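Last updated: February

Search this blog
Search

The drawer, the screw, and the machine that might one day deal with both

My kitchen has a drawer that won't close. It hasn't closed since we moved in, and the cause is one screw on the left runner that backs itself out a little every time somebody goes looking for the can opener. Fixing it takes me a minute, if I don't count finding the screwdriver. The screwdriver lives in the drawer.

I bring this up because for ten years or so I have been promised a machine that will do it for me. I don't need it to love me or play chess. I would like it to tighten the screw, and then, if it's in the mood, go down to the basement and find out which of the cables in the Temba box charges the hedge trimmer. (Temba was the brand of a bread maker we no longer own. The box has outlived it by a long way.)

So every winter, when it's dark at four and there is nothing to do outside but fall over, I go back and check on how the robots are coming along with chores. Regular readers, both of you, will remember last year's post about towels. My finding on towels was that a machine could fold one if you gave it the towel, the table, the afternoon and the benefit of the doubt. I stand by that.

This year I decided on small stuff. Cables and screws. Small stuff is where a house really gets you. Anyone can carry a chair. What eats up a life is the battery cover with the tiny screw, the plug that goes in on the third try when there are only two ways it can go, the lamp cord that has somehow tied itself in a knot while both ends were attached to something.
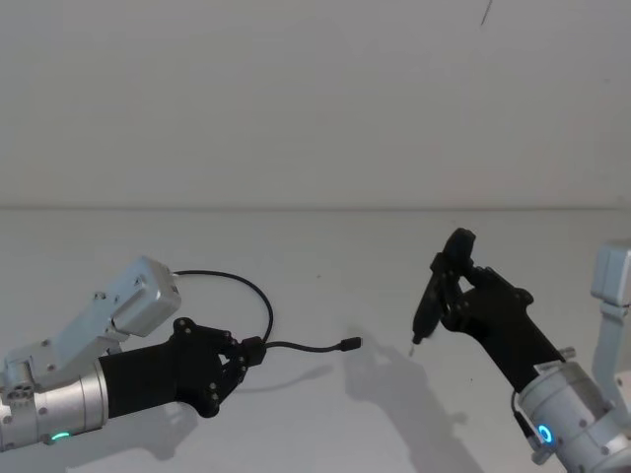
My brother-in-law's friend Farzad Naseri spent a good part of his working life on an assembly line for a company called Brokmont, which made control boxes for garage doors, and I called him up to ask what a cable is like from a professional's point of view. He said a cable is an animal. I said that seemed strong. He said that on his first line there were 201 steps between an empty case and a box on a truck, and that when the owners brought in machines, the machines took over the heavy steps, the boring steps and the hot steps, and left the cables to the people. There were six cable steps. He could still list them for me, and he did, and I'll spare you.

His explanation goes like this. If you pick up a brick by one end, you know where the other end is. If you pick up a cable by one end, you have started a discussion. It has a memory of how it was coiled in the bag. It leans. You get hold of it an inch behind the plug and the plug looks away from you, like a kid being asked about homework. A person fixes that without noticing, with a little roll of the thumb. Farzad tried to describe the thumb thing over the phone for quite some time and then gave up and said I should come over and he'd show me. I went over. He showed me. I can confirm that there is a thumb thing, and that I have been doing it my whole life, and that now that I know about it I can't do it anymore.

Screws are the opposite sort of problem. A screw is perfectly stiff and perfectly honest about where it is, but it is very small and it wants you to be exactly on top of it and exactly straight. An electric screwdriver helps with the turning, which was never the hard part. The hard part is everything up to the turning: getting the bit over the head, getting it to drop into the slot, keeping the thing upright while you lean on it, and knowing when to quit. I have stripped enough screws to know that I am not good at knowing when to quit. My wife, Marisol Zavala, who kept her name and also the good screwdriver, says this applies to more than screws.

Then there's the business of two hands. I had never given it much thought before this winter, but most of the small jobs in my house are really two jobs going on at once. One hand keeps something where it is and the other hand does something to it. You hold the cable and work the tool. You hold the jar and turn the lid. The holding hand gets no credit at all, and it's doing half the work, and it's constantly adjusting to whatever the other one is up to. Try wiring a plug with one hand in your pocket. I did. I was at it from a little after two until supper, and I had to borrow the dog's water bowl to weigh the cord down, and I would not trust that plug with a night-light.

So a machine with two arms makes a great deal more sense to me than the one-armed kind, at least for what I want it for. I'm less sure about legs. My house has a step down into the kitchen that has defeated several adults, and I think I would rather the thing stayed put at a table and let me bring the work to it, like a shoe repair counter. I'd be happy to carry the drawer over. The drawer comes out very easily.
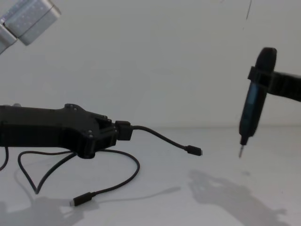 What I'd like to know, and what I can never find out from watching robots do things, is how many tries went into it. I watch a plug go into a socket, very neat, and I want somebody to tell me about the other times. Did it go in 1000 times running, or was that the one time and everybody in the room screamed? Farzad says that on a line, the only number anyone cared about was how often you had to walk over and sort it out. A machine that got it right most of the time was worse than no machine, because then you had to stand next to it all day, waiting, and you couldn't even sit down with a sandwich. He told me about a screw feeder at Brokmont that jammed some 545 times in its first month. They kept a tally on the wall next to it. When it was finally retired the tally stayed up.

I suppose a house is kinder than a factory in that respect. If it takes a robot all morning to plug in my phone, I'm not losing any money. I'm just in the kitchen, watching a machine plug in my phone. But a house is also a lot meaner, because nothing in it is ever in the same place twice. A clean table with nothing on it but the job would be a fine thing to have. I have a table. On it as I write are a bag of onions, two library books, a glove, a Patach catalog addressed to the previous owner, and the leaf of a different table. Before a robot could do a single useful thing here, somebody would have to clear a space for it, and I know who that would be, and by the time I had done that I could have tightened the screw myself.

Marisol's view is that this is the real trick of the whole industry, and that they'll get my table cleared off one way or another.

My view, for whatever it's worth in the middle of winter, is that we're closer than we were with towels. Two hands, a thin cable and a tool that has to be pointed properly is a serious thing to be asking of a machine, a lot more serious than the dancing. I have no use for dancing. I would put real money on a robot doing a cable-and-screw job well, at a tidy bench, with the right parts laid out for it, before one can deal with my basement. How long before it can deal with my basement I wouldn't care to say. I can't deal with my basement.

A few odds and ends before I go and make supper.

To the reader who wrote in after the towel post and asked whether I had considered simply owning fewer towels: I have, and thank you, Hafþór Kragh.

The hedge trimmer charger was not in the Temba box. It was in the hedge trimmer case. It had been in the hedge trimmer case the whole time, in a little pocket shaped like a hedge trimmer charger.

I still have the comments set to approve by hand, so if you post something at night it won't show up until I've had coffee. If you work with this kind of machine for a living and want to set me straight on the thumb thing, please do. I'd also take advice on the drawer. I've tried glue, I've tried a toothpick in the hole, and I've tried a longer screw, which came out the other side and got the can opener.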